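**Driswood Institute, Robot Teaching Module**
Handout for Session 2: Recording demonstrations by hand and by remote control
Module leader: Jurgita Paju
Issued 27th October

### 1. Scope of the session

Students are expected to have read the introductory chapter of the module reader before attending. The session covers two ways of showing a task to an arm with a two-finger gripper. In the first, the operator holds the arm and moves it through the task. In the second, the operator stands or sits apart from the arm and moves it by means of a hand controller. Programming by written waypoints was dealt with in August and will not be repeated.

### 2. Guiding by hand

When the arm is guided by hand, its motors are set to carry only its own weight. The operator feels the limits of each joint directly, and a beginner can usually complete a simple pick-and-place task at the first sitting. The method has two drawbacks that students should be able to discuss in their written work. The operator's hands and forearms are often in view of the cameras during recording, although they will be absent when the robot works alone. The forces measured at the wrist also include those applied by the operator, and they cannot easily be separated afterwards.

### 3. Remote control

Remote control keeps the operator out of the working area. The same controller can drive either a real arm or a simulated one, and for this module all first attempts are made in the simulator. Students will use the Pulano workspace, which is installed on the machines in the Prinberg laboratory.

The view from behind the gripper is the one most operators find hardest to learn. The fingers appear large and close, whereas the object to be grasped may be small and some way off, and distance is difficult to judge where surfaces have no pattern or grain. Students should practise approaching in short movements, pausing after each one to compare the wrist view with the side view. 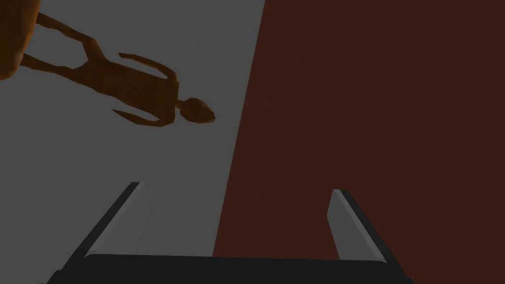

Before closing the fingers, the operator should consider which part of the object is to be held. A long or jointed shape offers several possible grasps, and they are not equally sound. Holding a figure by a thin limb may allow it to swing or turn when it is lifted. A grasp across the body, with the fingers set at right angles to its length, is normally steadier. If the object lies at a slant, the wrist must be turned to match before the gripper is lowered. Turning the wrist after contact tends to push the object away.

Attention should also be given to the edges between one surface and another. The height of a surface cannot be taken from its colour, and a finger that is clear of one surface may strike the next.

### 4. What counts as a usable demonstration

A demonstration is accepted for marking if:

- the recording begins with the arm at its rest position;
- the fingers are fully open at the start of the approach;
- the object is lifted clear and released at the target;
- no pause exceeds 14 seconds.

Failed attempts should be kept and labelled as failures. They must not be deleted, as they will be needed for the exercise on error recovery. The shared set from last year's group holds 284 demonstrations and may be consulted, but may not be submitted as a student's own work.

### 5. Consistency between operators

Two operators will seldom perform the same task in the same way. One may approach from above and the other from the side, and a policy trained on a mixture of the two may settle on a path between them that fails. Pairs should therefore agree on a single approach before recording and write it down in the session log. The chapter by Sutherland in the module reader treats this question at greater length.

### 6. Work to be submitted

Each pair is to submit the session log, the recordings and a written account comparing the two methods of teaching. The work is marked out of 100. Questions concerning access to the laboratory should be sent to the module leader before the next session.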